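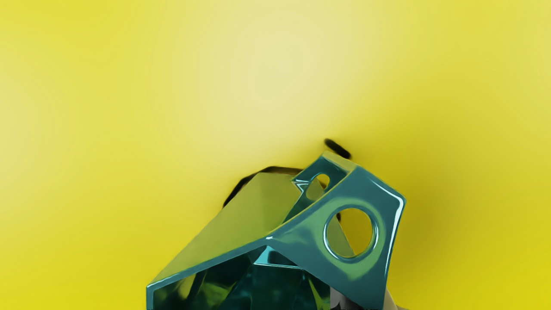
Figure 3. Rendered view of the gripper assembly against a yellow backdrop.

4.2 Window coverings and reported room comfort

The second part of the household survey dealt with curtains, blinds and shutters. Respondents in Ferkville and Zirham were asked which type of covering was fitted in the main living room, how long it had been in place, and how satisfied they were with the light, warmth and privacy of the room. A total of 1,281 households returned the form, and 492 of these also agreed to a home visit. The visits were carried out in November by the second field team under the direction of Themba Msimang.

Lined curtains were the most common covering in both towns. Households with lined curtains gave higher scores for warmth than those with blinds alone, and the difference was larger in homes with single-pane windows. Scores for daylight ran the other way. Residents with blinds were more likely to describe the living room as bright during the morning hours, and many of them mentioned being able to change the angle of the slats as the sun moved.

Satisfaction with privacy depended less on the type of covering than on the distance between the window and the street. Where this distance was short, residents tended to combine two coverings, most often a sheer panel with a heavier curtain drawn at night. This practice was more frequent in Zirham, where the older row houses stand directly on the sidewalk. The same pattern was noted by Ngubane in the earlier Masilela housing study, although that work did not separate sheer panels from other light fabrics.

Length and fit were recorded during the home visits only. Over 300 of the homes visited had curtains that ended above the window sill or left a gap at the sides. Residents often gave the cost of made-to-measure panels as the reason, and several said that the curtains had been bought for a previous home. Poor fit was linked to lower scores for warmth but had little effect on how residents rated the look of the room.

Color was harder to treat in a consistent way. The form offered 14 color groups, and the field team found that residents and interviewers did not always agree on where a given fabric belonged. Gray and beige caused the most difficulty. The color results are therefore reported for the visited homes only, using the interviewer's choice, and should be read with care.

The Skutemov scale was used for all comfort ratings – the short version on the mailed form and the full version at the home visits. Scores from the two versions were not pooled. Section 4.3 turns to floor coverings, for which the same groups of households were used.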